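I'd been camped outside the Kinsella since four in the morning, and my thermos had given up before I did. October in Trernovmont is not kind to people who sit on footpaths. I had a fold-up chair, a sleeping bag with a dodgy zip, and a script - 229 pages, double-sided, spiral-bound at the shop near my flat - that I was going to put into the hands of the director of Puvier if it killed me.

You'll have seen Puvier. Everybody has. It's the one with the lighthouse and the brother who won't talk. I saw it three times the week it opened and came out of the third session so worked up that I quit the phone shop and started writing. Mum still brings that up at Christmas.

The festival crowd turned up after breakfast, all lanyards and good coats. A security bloke asked me to shift my chair two metres to the left, so I did, and then a different one asked me to shift it back. I ate a muesli bar for lunch. I practised my line under my breath, which was "I've written something I think you'd like," and by midday it had stopped sounding like English.

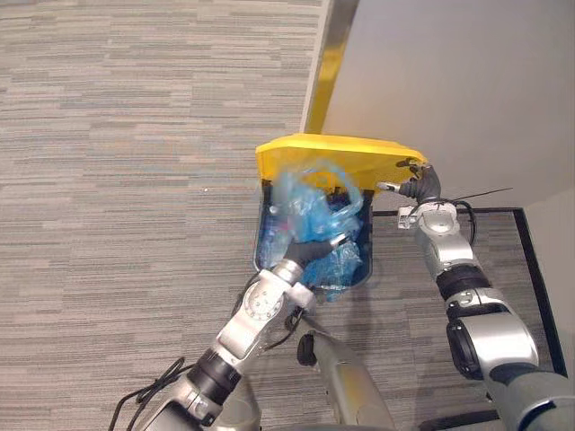 Around then a woman came and sat on the kerb beside me. Grey hair, big parka, paper cup of tea. She asked what I was waiting for, and I was so glad to have somebody to talk to that I told her the lot - the lighthouse, the phone shop, Mum. Then I told her what I thought was wrong with the ending of Puvier. (I'd never said that out loud before. I think the brother should have stayed on the boat!)

She asked what my script was about. I said it was set in Zirasitz, on the last ferry of the season, and there's a cook who's been lying about her name. She asked why she'd lie about it. I opened my mouth and had nothing. All those pages and I'd never worked it out.

"Have a think," she said, and drank her tea.

So I had a think. We sat there for ages. I said maybe it was her sister's name, and the sister was meant to have the job. She nodded and said that was a better film than the one I'd been describing, and could she see page one. I handed it over and she read it with her glasses pushed up on her forehead, holding it miles from her face.

A car pulled up and a young fella with a headset jumped out and said they'd been looking for her everywhere, the Q and A had started without its director.

She gave me back my page one and kept the rest.

I caught the 281 bus home with a single sheet of paper in my lap, and I'd started on the sister before we got to the bridge.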